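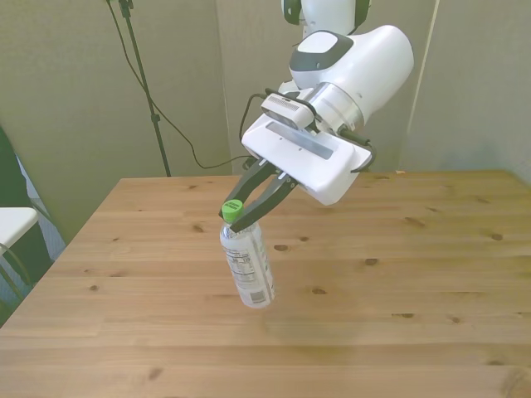
*Clear plastic bottle, green screw cap, wrap-around label.*

Menel is looking for 60 adults to take part in a study of everyday plastic drinks bottles: how people pick them up, open them, pour from them, close them and put them down. The work takes place at our rooms in Hinddale and begins in April. No knowledge of packaging is needed.

## What the study covers

The bottle type under review is tall, slender and transparent, with a screw cap and a printed label around the body. Bottles of this shape take up little space in a fridge door or a bag. They are also easy to knock over, and a thin wall gives way when it is squeezed. We want to record where people place their fingers, how hard they grip, and how often a bottle that has been put down upright ends up on its side.

Three points are of interest:

- the neck and shoulder, which many people use as a handle when the bottle is light
- the cap, including its size, its ridges and the effort needed to break the seal
- the label, including whether its text can be read at normal table distance and whether it slips under the hand

An earlier round produced 2,870 written records of single handling actions. Most of them came from people under retirement age with no difficulty in either hand. The present round is meant to correct that, and places will be shared out accordingly.

## Who can apply

You can apply if you:

- are aged 18 or over
- buy or use bottled drinks at home, at work or when travelling
- can sit at a table for the length of a session, with breaks
- can read and speak everyday English
- are able to attend all four sessions

We would like to hear from people with arthritis, reduced grip, a tremor or the use of one hand only. We would also like to hear from people who wear reading glasses. Left-handed applicants are welcome and should say so on the form.

You can't take part if you work for a bottler, a cap maker or a label printer, or if you have had surgery on a hand or wrist within the past year. People who took part in the earlier round are excluded as well.

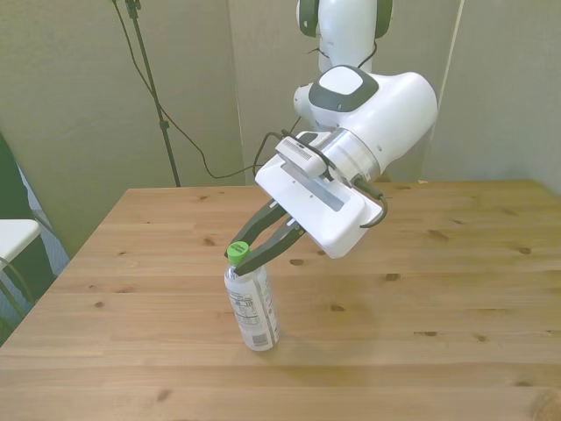

Each session has the same order of work. You will be given a bottle and a short card of tasks, and you work through the card at your own speed. Typical tasks are lifting the bottle by the neck, turning it until the small print faces you, standing it on a marked spot, and picking it up again after it has been laid flat. Two of the sessions include pouring: the bottle is filled with 300 ml of tap water, and you pour into a tumbler until you reach a line. Nothing has to be drunk.

Empty and filled bottles are handled in separate blocks. An empty bottle behaves differently in the hand - it tips sooner and the wall dents under less force - and results from the two states are kept apart.

After each block there is a short form. It asks how secure the bottle felt, whether the cap was comfortable to turn, and which parts of the label you could read without moving closer. There is space for remarks. Please use it, as the remarks have been the most useful part of the record so far.

## Setting

Sessions are held in a ground-floor room with a light wooden table. Table height is fixed. The chair can be raised or lowered, and wheelchair users can work at the table directly. The room is reached by a level entrance from the car park. An accessible toilet is on the same corridor.

Please wear short sleeves or sleeves that can be pushed up past the wrist. Rings and bracelets should be left at home where possible. Hand cream should not be used on the day of a session because it changes the grip on smooth plastic.

## Payment and travel

Participants are paid per session by bank transfer. Payment is made for each session attended, including any session you decide to end early. Bus and rail fares within the county are refunded on sight of a ticket, and parking is free.

## Records

Forms are stored under a number. The list that links names to numbers is kept separately by Menel and destroyed when the report has been accepted. You may withdraw at any time up to that point and ask for your forms to be removed. A summary of the results will be sent to anyone who asks for one.

The study is carried out for Werska, which supplied the bottles, and the results will be checked by Subramaniam. Neither will be given participants' names or contact details.
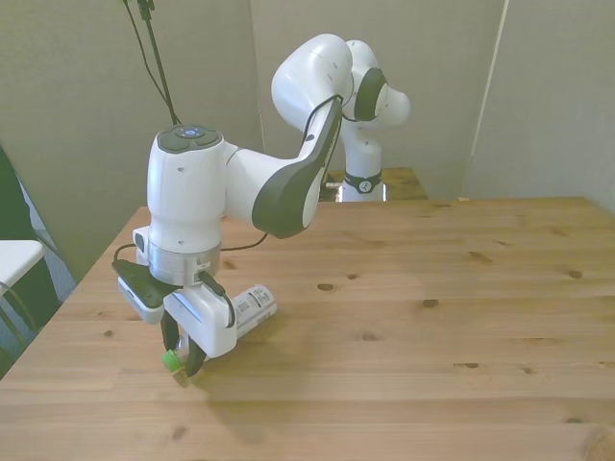 **Packaging Use Group, Menel, Hinddale | February 23, 2019**

## How to apply

Ask for an application form at the Menel front desk or write to the Packaging Use Group at our Hinddale address. The form is two pages long and is available in large print. Mark the envelope "Bottle study".

Please state on the form:

- your age band
- which hand you write with
- any condition that affects your grip, reach or near sight
- mornings or afternoons, whichever you prefer
- any access needs for the room or the journey

We reply to every application in writing. If a place is offered, you will receive your session dates and a consent sheet, which should be read in advance and brought unsigned to the first session. Applicants who meet the criteria but are not placed will go on a reserve list, unless they ask us not to keep their form.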